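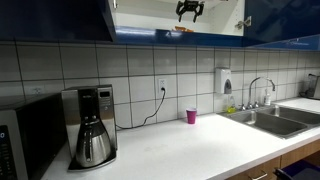 Gripper at the open upper cabinet, orange object on the shelf. Kitchen at the shared workshop.

1/ Build log, October. The arm is called Cuka. Jui-lin Lam did the mechanical side, I do control and wiring. The task is narrow: take a small item off a kitchen shelf, set it on the counter, put it back. No voice, no app.

2/ Fingers are version 11. Two angular jaws, black, one motor. Versions 1 to 6 had rounded tips and rolled small objects toward the back of the shelf. The flat inner faces fixed most of that. The remaining misses are approach errors and can't be blamed on the fingers.

3/ The shelf lip is the annoying part. A low object sits partly behind it, so a straight horizontal approach hits the edge first. Current path: come in high, stop over the object, descend with the fingers vertical, close, lift 20 mm, then back out.

4/ Those 20 mm are measured from the top of the lip, not from the shelf surface. I had it wrong for two evenings and wore a notch into one finger.

5/ Glossy cabinet doors are bad for the depth sensor. On the navy ones I get holes in the depth map and sometimes a phantom surface well behind the door. The white interior is better but washes out when the lights are at full. Fixed exposure helped more than any filter I tried.

6/ For now the doors are drawn into the collision model by hand, each at its full swing angle with padding. Crude. A hinge that moves after I draw the model is a hinge the arm doesn't know about. Shu-fen Siu wants a magnet switch on each door. She's right and I haven't ordered them.

7/ Counter side: the tile grout is useful. Dark lines on white, regular spacing, easy to find. I fit a grid to the backsplash at startup and use it to check camera pose. If the fit is off by more than 3 mm the program refuses to start.

8/ The pink cup is the counter target. It stands out from white counter and white tile, so a plain color threshold finds it with no training at all. Stainless is another matter. The coffee maker carafe reflects whatever is near it, and the detector once reported a second cup inside it.

9/ Fix for the above: a keep-out box over the coffee maker and the microwave. Detections inside the box are dropped. The sink gets one too. Anything released over a basin goes a long way down.

10/ Controller is a Kurudbridge board, secondhand, 310 Hz loop. I wanted faster. At this arm speed it makes no difference I can measure. Power supply is separate from the motor drivers after a brownout reset the board in mid-move.

11/ Total logged moves so far: 2,568. That counts every commanded move, including homing and the ones I stopped by hand. I don't have a clean success rate yet and won't post one until the logging separates a missed grasp from a dropped object.

12/ Someone asked about Vadside, the planner. Yes, still using it. It's slow with many collision boxes, so I merged the small ones. Planning time is tolerable now. Config goes up once I've taken the hardcoded paths out.

13/ Next: door switches, a softer pad on the inner jaw faces, and a cable guide at the wrist. The wrist cable is rubbing on the last joint cover. Chang has a spare guide in the parts drawer, wrong diameter, but it can be drilled out.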